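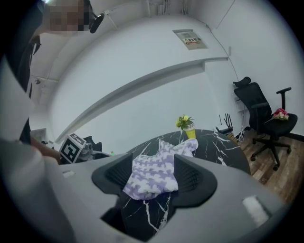 # Knitted Cloths, and How to Keep Them Going

I have been using knitted cloths around the house for more years than I'd like to admit, and I still get letters asking how I keep them from turning into gray, smelly little rags by the end of the month. So I've gathered up everything I do, in no very strict order, and you can pick out whatever suits your own kitchen.

## Washing them the first time

A brand-new cloth doesn't soak up much. Mine seem to need two or three trips through the wash before they drink properly, so don't give up on one after its first spill! I put new ones in with the towels, warm water, half the usual soap, and no softener at all. Softener coats the yarn and you'll end up pushing the water from one end of the counter to the other. If you have done it already (I did, for years), a wash with a cup of white vinegar in the rinse usually brings them around.

Colors like lavender and pale yellow will fade if they sit in bleach. I skip the bleach and soak overnight in a bucket with a good scoop of washing soda instead, and then hang the lot on the line in the morning. Sun does more for a stain than most things I've paid for.

## When they start to smell

It nearly always comes down to drying. A cloth left in a wad by the faucet will be sour by supper, no matter how clean it was at breakfast. Wring it, shake it out flat, and hang it over something with air on both sides. I use a little three-arm rail from Omberg that screws in under the shelf, and it cost me 19 dollars back in January, but a towel bar or the oven handle will do just as nicely.

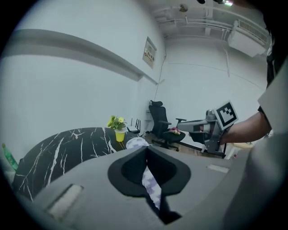
If the smell has already set in, boil the cloth in an old pot for ten minutes, provided it's all cotton. Acrylic yarn shouldn't be boiled, and it goes limp and stretchy if you try it. Check the ball band if you made the thing yourself, or ask whoever gave it to you.

## Wiping down dark, shiny tops

Black marble and black glass show every streak, and I know people who've gone off a perfectly lovely table on account of it. Use one cloth barely damp, with a drop of dish soap in it, then a second cloth with plain water, then a dry one to finish. Keep vinegar and lemon well away from real marble, as they'll eat the shine right off. Cups leave rings too, so I set mine on a coaster, even the ones that only hold a sprig of artificial flowers.
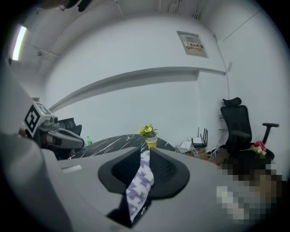
The dry cloth is the one that matters most, and I keep a few set aside that never touch soap or grease. Go in long strokes from one side to the other, turn the cloth over when it feels damp, and do the edge last of all, where the drips like to collect.

## Mending a dropped stitch

Catch it early, before the ladder runs. A small crochet hook and a bit of matching cotton are all you need, and I keep leftover ends in a Teixeira cookie tin for just this purpose. Once a cloth is past mending, it goes to the garage for bike chains and paint drips, and after that it goes in the trash with my thanks.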